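Notebook, gripper bench – Saturday, April

Carried over from last entry: the Dremer pads arrived and I said I would not write anything about them until I had used them on cloth. The sheet that came in the box says 1,000 cycles before the ridges start to round off. It does not say cycles of what. Closing on air, closing on a steel block and closing on a wool sleeve are three different lives for a piece of rubber. I wrote to ask. No answer yet.

Setup for the comparison, so Oona can repeat it without calling me:

Pad set A is the old one, pad set B is the Dremer. Same handles, same springs. Controller is the Kusanell board with the firmware we had in March, because the new one changes how the jaw width is logged and I don't want two things moving at once. Logging at 60 Hz. Jabari wanted 100. We can argue about that when somebody shows me a fold that needed it.

Zero the width before each set with the jaws fully shut. I forgot once this morning and threw out the whole set. The offset was small and could have been subtracted, but then I'd be trusting my own subtraction for the rest of the month.

Garments, in order: denim first, then the thin shirts, then knitwear. I keep knitwear for last since it is the one that makes everyone change their opinion of a gripper. Denim flatters anything. The seam is thick, it stands up by itself, and you could pick it up with salad tongs. Jastari's write-up of their parallel jaw is nearly all denim and towels, and I noticed that only on the second reading.

Denim, set A: no complaints. Denim, set B: no complaints. Told me nothing, as expected.

Thin shirts: B bites a little sooner. I can feel it in the handle before I see it in the width trace. Oona says she can't feel any difference and she has done more of these than I have, so put a question mark on that. Collar picks were fine with both. Picks on the flat back panel were poor with both, and I don't believe ridges are the cure for that. What you need is a fingertip that gets under a single layer, and neither set does that.

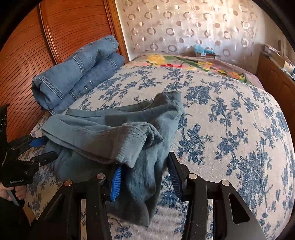

Knitwear is where the pad argument gets interesting and also where I trust my own notes least. The temptation is to go for the ribbed band every time. It curls back on itself, so there is an edge to aim at and enough thickness to close on, and a pick there makes any pad look good. Same with the bunched end that stands up at the far side. The wide smooth flap is the honest test. It lies there with no edge worth the name in the middle of it, and the jaw has to gather cloth before it can hold any. So from now on each garment gets one pick on a rib or seam and one on a smooth area, logged separately. If we average the two together we'll be publishing a number about where we felt like grabbing.

Second problem with knit, same for both sets: the ridges catch on the loops when you let go. Opening the jaw and releasing the garment are two different events and our log only has the first. With B I had to shake the handle more. I did not keep a tally, so that is an impression and should be read as one.

Two-handed folds. Jabari's view is that the second gripper should only pin and the first should do all the traveling. I tried it his way and my way. His is slower and neater. Mine needs fewer regrasps on a good day. Not settled.

Also looked at the Đoàn linkage drawings over lunch. Nice parts, very little slop claimed at the pivots, no load given. I would want to see the same figure after a month of people squeezing it before getting excited. Oona wants to order a pair anyway. I said wait.

File numbering: the last good clip of the day is 2,504. The set with the forgotten zero is still on the drive with "bad" in the name. Please don't delete it, I want to see how far off the width was.

Where I am on the pads: B may be better on thin cotton. On knit I can't say. Anyone who asks for a recommendation this week gets told no, including the people paying for the pads.

To do
– chase Dremer on what a cycle is
– add a release marker to the log, even if it is just a button
– redo knit with rib and smooth split, both pad sets, Oona on the handles and me watching
– look at B's ridges under the loupe before the next session, and set A's too, for a fair start
– ask Jabari where the spare springs went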